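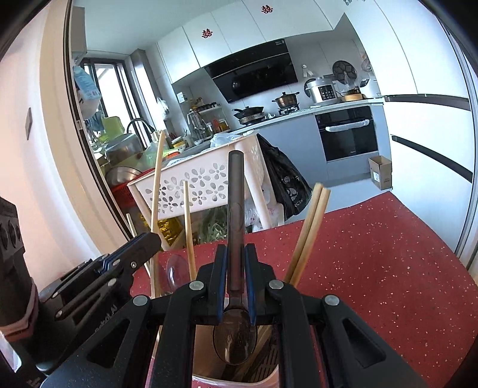
When does the Skirkach long-night fast end?

At first light on the morning after the solstice, when the oldest person in the house breaks the loaf. This year the fast starts at sundown on Wed 21 December.

I have kept it since I married into a Skirkach family, and my notes on the timing have become a mess, so I am writing them up again. The rule as taught in Bravdale is that sundown means the sun is fully below the ridge. In Indach, which has no ridge, they wait 20 minutes after the sun touches the horizon. The two methods disagree by a few minutes in most years. My household uses the Indach rule, as we live on flat ground.

Water is allowed all night. Salt is not. Children under eight eat as usual, and so does anyone who is sick or nursing.

The loaf is barley, baked before the fast begins and wrapped in linen. It should rest for 90 minutes before wrapping or the crust goes soft.

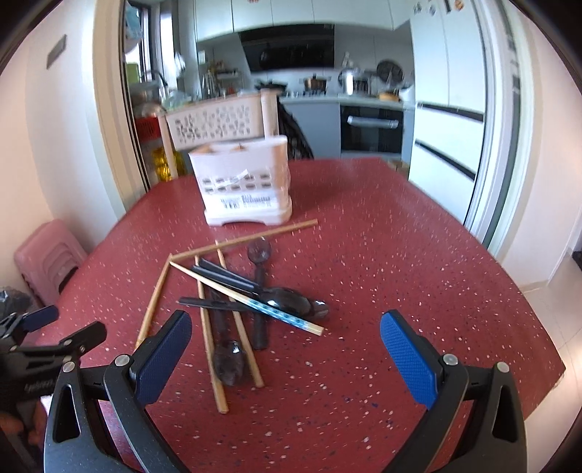

The June fast

There is a matching fast in June, kept mostly by older families. It is much shorter, it has no loaf, and the salt rule is dropped. Delyth Samuel wrote to tell me that her grandmother in Dursun kept both and treated the June one as the more serious of the two. I had it the other way around in my earlier post. I have not found a second source for either order, so I have left the old post up with a note.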